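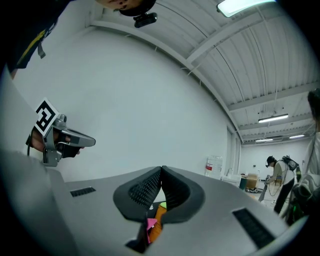
Drallham Hand Unit Guide, Issue 4, page 19

6. SMALL PARTS CAUGHT BELOW THE FINGERS

Read this section before you clear a blocked hand unit. It replaces the half page in Issue 3, which said the fault was "rare and clears itself." We have 638 fault slips for the spring and do not agree with either half of that sentence.

6.1 What the fault is

The two soft fingers meet at a peak and spread apart toward their bases. The V between them will take a small object. Once something has worked down into the opening underneath, the fingers can still close at the tip and the unit can still report a good grip. The operator carries on. The recording shows a pick that looks fine on the log, with an extra object riding along under the fingers.

The status light will not help you. It reads finger travel and nothing else. Sison, who supply the finger set, describe the light as a "grip confirmation." Treat it as a power light.

6.2 Signs to look for

Any one of these is enough to stop:

- Color showing in the V when the fingers should be empty.
- The trigger comes back slower than it went in.
- One finger sits higher at the rim than the other.
- Closed position reads above 500 on the Hurska display with nothing in the grip.
- The object count on the table is short at the end of a run.

The last one is the sign people argue with. If the count is short, look in the hand unit first and on the floor second.

6.3 Clearing the fault

CAUTION: Do not squeeze the trigger to "spit out" the object. This is the advice most often passed from one operator to the next, and it pushes the object farther down.

CAUTION: Keep your fingertips out of the opening while the unit has power. The finger drive is weak but it will pinch.

1. Say "stop" out loud so the people near you hear it. Operators wearing a head camera are usually looking down at their own work and will not see you step back.

2. Let the trigger out all the way. Do not pump it.

3. End the recording. Mark it F6. Do not mark it "good" with a note; the notes are not read at import.

4. Switch off at the hand unit and unplug the cable at the base end.

5. Turn the unit over above a tray, with the fingers pointing down. Tap the housing with your palm.

6. If the object stays put, spread the fingers at the rims with both thumbs and lift it out with the plastic tweezers. Do not use metal tweezers. The mesh inside each finger tears easily, and a torn finger grips well enough to pass a quick test and badly enough to ruin a day of data.

7. Check both vent slots for crumbs of foam or rubber. Brush them out. Do not blow into them.

8. Put every object back on the table and count again. If one is still missing, the unit stays off.

9. Plug in, switch on, and run ten empty closes. The display should return to the same reading each time.

6.4 If there is a marker on the unit

Steps 5 and 6 are rough on the square marker. If it has moved, even a little, the unit must be recalibrated before it is used. The Letora software will accept a shifted marker without a warning. We reported this in April and were told it was within tolerance. Whose tolerance was not stated.

6.5 About the guard clip

A clip that closes off the base of the V is sold as a fix. We tried it. Large objects stayed out. The small ones went in past the edge of the clip and were then harder to remove, as the clip had to come off first. We do not fit it and we do not recommend it. If yours came with one, take it off and keep it in the case in case the unit goes back for service.

6.6 When to pull a unit from use

Pull it and tag it if:

- the fault happens twice in one shift
- either finger shows a split at the rim
- the ten closes in step 9 do not agree
- the total on the counter has passed 3,365 closes since the last finger change

The service sheet gives a higher limit than ours. It does not say what was being picked up.

Tagged units go on the bottom shelf, with the fault slip in the bag. Rekha Alva collects them on Thursday. Please write down which object was caught. "Small thing" is on far too many slips.

Section 7, Cable Strain and Loose Plugs, starts on the next page.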